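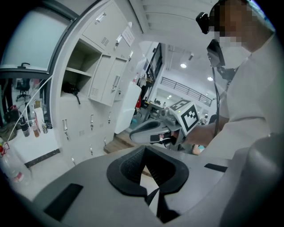
Fig. 1. Two hand-held grippers at arm's length, seen from the camera on one of them. Marker cube on the far tool.

Print this page | E-mail this page
Shares: 14

Course notes, unit 5: Comparing hand-held grippers and cameras
Ariel Cabrera
March 19, 2024

Read before the lab. The worksheet is separate and Rommel Gatchalian has the paper copies.

5.1 What we are comparing

In unit 4 we looked at grippers bolted to an arm. The arm knows its own joint angles, so the position of the gripper can be calculated. A hand-held gripper has no arm behind it, and its position has to come from something else. In this unit the something else is a camera and a printed marker.

We have two hand-held models, the Oltley and the Zaugg. Each is tested with two views:

Tool view. The camera rides on the gripper and looks out past the fingers.
Head view. The camera sits on the head and looks down at both tools.

Two tools times two views gives four conditions. Treat them as four separate tests. Last year several groups averaged the tool view and the head view together and got a number that described neither.

5.2 The tool view

Look at Fig. 1 again. The housing of the camera's own gripper takes up the bottom third of the picture, with the black finger pad in the center of it. That part of the picture moves with the camera, so it is no help in working out how the tool is moving through the room. Mask it before you run the tracker. If you leave it in, the tracker finds good, steady features on the housing and reports that the tool is standing still.

The lens is wide. The lockers on the left have straight sides and come out bent toward the middle. Bending of this kind is removed with the lens calibration from unit 3. Do the calibration again if anyone has touched the focus ring, and do it separately for each camera, even two of the same model.

The useful thing in this view is the other tool. Its marker cube shows more than one face, and two faces give a much steadier angle than one. With one flat marker seen nearly head-on, the solver can flip between two answers from one frame to the next. On a plot of the angle it looks like a square wave. Mark those frames as bad and do not smooth them.

5.3 The head view

The head camera sees more of the room and can have both cubes in view together. It has its own troubles. The head turns when the wearer looks away, and the tools leave the picture. The hands also cover the cubes more often than people expect, mostly when one hand crosses over the other.

A cube low in the picture is near the edge of the lens, where calibration is weakest. Check your reprojection error there on its own. An average over the whole picture can look fine while the bottom strip is poor, and the bottom strip is where the tools spend most of their time.

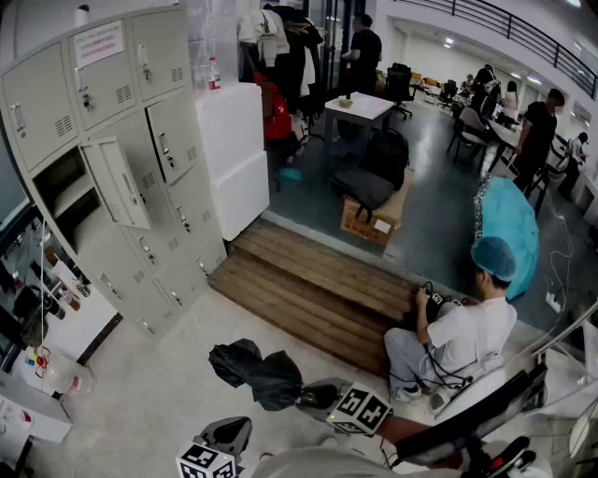

Fig. 2. Wide view toward the steps and the raised floor. Both marker cubes are low in the picture, one left and one nearer the middle.

Things to take from Fig. 2 for your own runs:

The background is busy. There are people at several distances, clothes on a rack, bottles on shelves. A marker detector should not care. A tracker that uses natural features will care, and anything that walks should be thrown out of its map.

The lockers and the wooden steps are good fixed structure. They have plenty of corners and they stay where they are. The locker doors are a different matter, since one is open and a door can be open in one run and closed in the next. Do not use door edges as landmarks between runs.

The ceiling lights in the far part are bright. If auto exposure is on, tilting the head up darkens the rest of the picture and the cubes can drop out for a moment. Lock the exposure with the camera pointed at the work area.

5.4 Procedure

1. Charge both tools. Write the battery level on the sheet.
2. Calibrate each camera. Save the file with the camera letter in its name.
3. Check that each cube is tight on its mount. A cube that can be turned by hand has to be fixed before you go on.
4. Start Lollska and load the cube layout for the tool you are using. The Oltley and Zaugg layouts have different marker numbers. Loading the wrong one gives no error message, only an empty log.
5. Start every camera, then close the gripper fingers sharply three times. The closings are used to line up the recordings afterward.
6. Do the pick and place task with the foam blocks. Work at normal speed.
7. Close the fingers three times again and stop.
8. Repeat until you have 14 runs for each tool.

Swap the operator halfway through. Hand size matters more than we thought when we wrote the first version of this handout, especially with the Zaugg, where a small hand has to shift its grip to reach the trigger.

Keep cables behind the elbow and clear of the trigger hand. If a cable pulls on a camera during a run, stop and recalibrate.

5.5 A worked case

Rommel recorded one long run with the Oltley and the head view. The log has 1439 frames. The cube on the right tool was found in 913 of them, a bit under two thirds.

Taken alone that looks bad. Sort the missing frames before drawing a conclusion. He put each one in a group:

a. Tool out of the picture
b. Tool in the picture, cube covered by a hand or sleeve
c. Cube in plain sight, not detected

Most of the misses were in group a, from the stretches where he was looking across at the bin. Group c was the smallest. So the detector was doing its job and the problem was where the camera pointed. Tilting the head camera down a few degrees was enough for the next run, and he left the detector settings alone.

Use the same three groups on your worksheet. If you have over 1000 missing frames, sort every tenth one and say so in the report.

5.6 What to report about the grippers

Detection rate is about the camera. For the grippers themselves, report the following.

Grip success, by block. A block that is picked up and then slips counts as a failed grip.

Finger gap. Both tools log it. The Zaugg reads zero slightly before the pads meet. Measure the offset with the feeler gauge and subtract it.

Pad wear. Look at the pads before and after and note any shine or tearing. Replacement pads are in the Mumomar box.

Comfort. One sentence from each operator, written straight after the run. Please do not fill this in at the end of the day from memory.

Do not rank the two tools with a single score. The Oltley has the longer reach between the pads, the Zaugg is lighter at the tip, and which one matters depends on the block. A table with one row per block size is enough.

5.7 Common mistakes

Left and right logs swapped. Check against the three finger closings, left hand first.

Lens calibration from the wrong camera. The sign is straight edges that are still bent after correction.

Frame numbers from one camera used to index the other. The cameras do not start together. Use the timestamps.

Empty log. See step 4.

Reading for next week: unit 6, sections 1 and 2, on fitting the same finger pads to an arm.

0 comments
Print this page | E-mail this page
This site uses cookies to remember your settings. Accept | Learn more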